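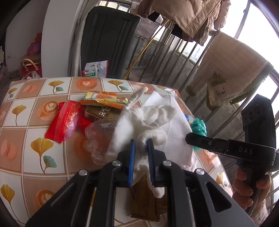 Changes to the kitchen and tea room at Brarkby House

Residents' groups and tenants are advised that new arrangements for the shared kitchen will come into force in September. They follow the annual review of the building, in which 174 users took part.

The kitchen will open at 9 in the morning, as at present, and groups may now book it for up to 2 hours at a time. Bookings should be made through Yaneth Agudelo at the front office. Groups that need longer are asked to apply in writing, stating the purpose of the event and the number of people expected. 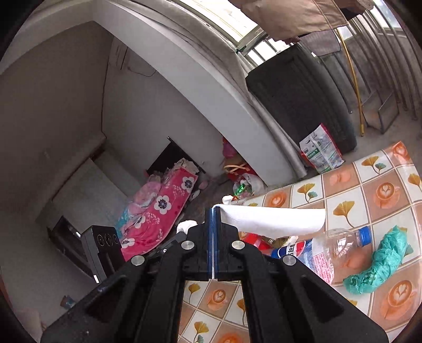
Each group remains responsible for leaving the room in good order. Tables should be wiped down and food waste taken to the bins in the rear yard. Food left in the fridge must carry a name – unmarked items will be removed at the end of the week.

The hire charge for outside bodies will rise to £13 a session. Charges for resident groups are unchanged.

The office wishes to record its thanks to Jairo Arboleda, who has retired from the post of bookings officer. Questions about the new arrangements may be sent to Clodagh Kavanagh, House Manager.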